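4. Checking the wrist view and the fingers

I do this check every time I've had the gripper off, and again in November when the shop gets cold and everything on the Werkden cell shrinks a little. Set aside a quiet half hour for it.

1. Jog the arm over the work panel at slow speed, with the gripper pointing down at the surface.
2. Open the fingers all the way from the pendant.
3. Bring the panel's black edge strip into the gap, so one finger is over the panel and the other is out past it.
4. Stop there and pull up the wrist view on the Homico screen.

You want both finger tips showing, with the base between them at the bottom. If one finger is missing, the camera mount has been bumped (I've done it with my elbow!) and you'll need to go back to section 2.

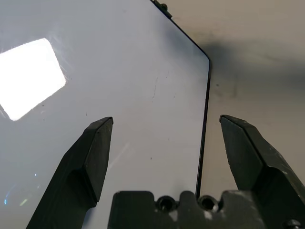 Wrist view with the fingers open on either side of the edge strip.

5. Look for glare. A glossy panel throws back a big white patch like the one on the left, and the Ciltolix software can't find a mark that's sitting inside it. Tilt the lamp until the patch is clear of your pick area.
6. Wipe the panel with a soft cloth, then look again. Whatever is still there is probably a scratch, so write it on the panel sheet.
7. Check the two fasteners in the gripper base with a hand driver. Snug is fine, please don't lean on them.

CAUTION: Hit the stop button before you put a hand anywhere near the fingers, even for a quick wipe.

Note: Scuffs on the base and fingers don't bother me. A chipped tip does. Setsuko Matsuda keeps the spares, and I swap both fingers together after some 800 hours.

8. Close the fingers, back the arm off 300 mm and save the view.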